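4.2 Antenna placement and the indoor measurements

We should say a little more about how the antennas were placed, because readers who try to repeat this work will probably spend most of their time on it, as we did. The patch antenna described in Section 3 was built in two versions, one on a thin substrate and one on a thicker one, and both were tested in the furnished rooms at Galham before we moved on to the longer outdoor link at Undalik. A furnished room is a messy place for a radio wave, and that was the whole attraction for us. The chamber results had been so pleasant and so smooth that we were a bit suspicious of them!

The transmitter stayed on a fixed stand for each run, while the receiver was moved through 38 positions on a grid marked on the floor. At every position we took 3 sweeps and kept the median, which got rid of most of the trouble from people walking past the door. This gave us the path loss curves in Figure 6, and also a good deal of extra data on polarization that we hope to return to in a later paper. 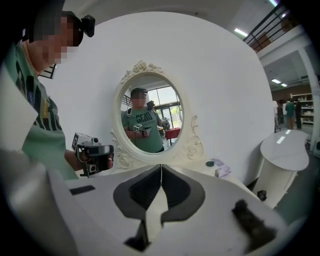

Figure 6. Path loss against distance for the two antenna versions, with the Morel model drawn as a solid line and the Qiu model as a dashed line (plot in the supplementary file).

Of the two models, the Morel model follows the measured points more closely near the transmitter, while the Qiu model does better once the direct path is blocked. We had expected the first result and were rather surprised by the second, as the Qiu model was first put together for corridors and says very little about furniture. Our best guess is that its extra loss term happens to absorb the scattering we see in the far corner -- a happy accident, perhaps, and one we would not want to lean on too heavily without more rooms to compare.

The full set holds 1651 sweeps, counting the repeated runs from January, when we went back to check the cable losses. Those repeats agreed well with the earlier ones apart from 2 positions next to the radiator, and we have left these in the curves. Readers who prefer to drop them will find that the fitted slope barely moves.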